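Clip-lid food boxes: your questions answered

We love a good food box at Grelurlow, and the post we get suggests plenty of you do too. Everything below comes from questions sent in since April.

What do you mean by a clip-lid box?

A box with flaps on its sides that fold down and hold the lid tight. Most have four, though you'll find small ones with two. They're brilliant for soup, berries, leftover curry, buttons, screws, you name it!

Should I choose clear or frosted?

Whichever you like looking at! Clear plastic shows you at a glance what's for lunch. Frosted hides scratches much better, and I think it looks lovely on a white table. 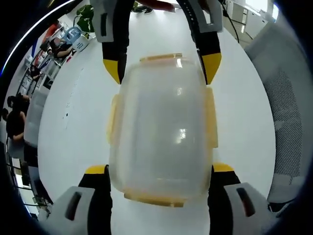

Frosted box from above, with a pale orange-yellow clip on each side.

How do I close one properly?

Press the lid down flat with both palms, then do the clips in opposite pairs: the two long sides, then the two short ones. If the last clip fights you, undo the lot and start again. Forcing it is how clips snap (I've broken two that way).

Which size is the most useful?

For one person's lunch, 400 ml, every time. For a family pasta bake you'll want something nearer 2,000 ml. My own cupboard holds 46 boxes, so please don't take me as a guide to how many you need.

Can they be stored on their side?

Empty ones, yes, and it's a great trick for a narrow shelf. Stand them like books with the lids in a rack next to them. Full ones should stay flat, however much you trust the clips.
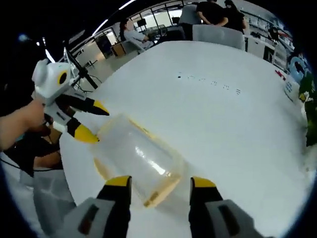

Caring for your boxes

How do I get rid of curry stains?

Bicarbonate of soda and a little water, mixed to a paste. Leave it on for 20 minutes, rinse, then put the box on a sunny windowsill. Turmeric fades beautifully in daylight.

My box smells of onion. Is it done for?

Not at all! Check the seal first, as smells love to hide in that groove. Ease it out with the handle of a teaspoon, wash it in warm soapy water and let it dry fully before it goes back.

Do lids from different makers fit each other?

Hardly ever. I've tried Clollar lids on Endix boxes and they slide straight off. Keep sets together and put a dot of nail varnish on each matching pair.

Last updated 21 December 2018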